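Based on a true story, up to a point

The teaser for Skoltolum runs for under a minute and the words "based on a true story" take up a fair slice of it. They arrive in white on black, with a drum. Then we get the river, the burning shed and the woman in the yellow coat, and we are supposed to feel that all of it happened.

Some of it did. The film comes from one chapter of Leonie Cartwright's book about the cannery towns, and I went back to that chapter last month expecting to find a plot. It runs to 11 pages. The woman at the centre, Raelene Hinds in the film's version and unnamed in the book, speaks twice. The shed burns down in a footnote. There is no lover, no trial and no brother home from sea, all of which feature heavily in the script I was shown.

Digby Ruddock, who directs, doesn't see a problem. "The chapter is a door," he told me in October. "You don't film a door." I have thought about this a good deal and I still don't know what it means. His last picture, Wamutik, was also true, until a cousin of its subject wrote to the papers to say that he had never owned a horse.

What bothers me is how much work the label does. Take it away and Skoltolum is a handsome melodrama with a well-known lead and a big fire. Leave it on and people who would pick holes in the story feel rude for doing so. Everett Oyelaran, who wrote the first two drafts and was then thanked and replaced, says the phrase was on the poster before there was a finished script.

The producers point to research. They say they gathered 2,000 pages of letters and local records, and perhaps they did. I asked to see a few and was sent a press kit. It has a long section on the cannery kitchen, said to be correct down to the spoons.

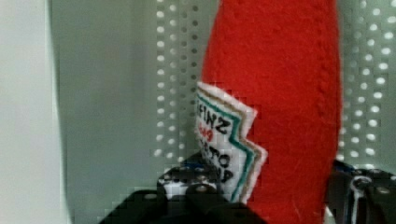
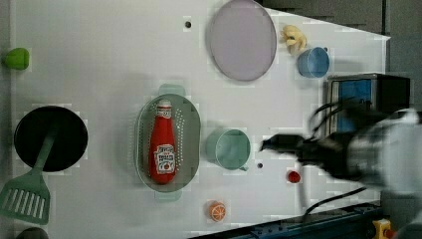 Even if the spoons are right, I'm not sure why that should settle anything. You can get every button on a coat right and still put the wrong person inside it. Cartwright has been polite in public, and her publisher is bringing out a new edition with the lead actress on the cover, so she may well stay polite.

The film opens on 16th November. Jarrah Costigan's score is lovely in the bits I've heard, and I expect to cry at the fire. I'd just like someone to tell me which parts I'm crying at.

Related
Tautahi: the sequel that didn't need a bigger boat
Why every trailer now has the same drum
Orow and the trouble with famous fathers

14 comments | 63 shares

Contact us | All rights reserved | Back to top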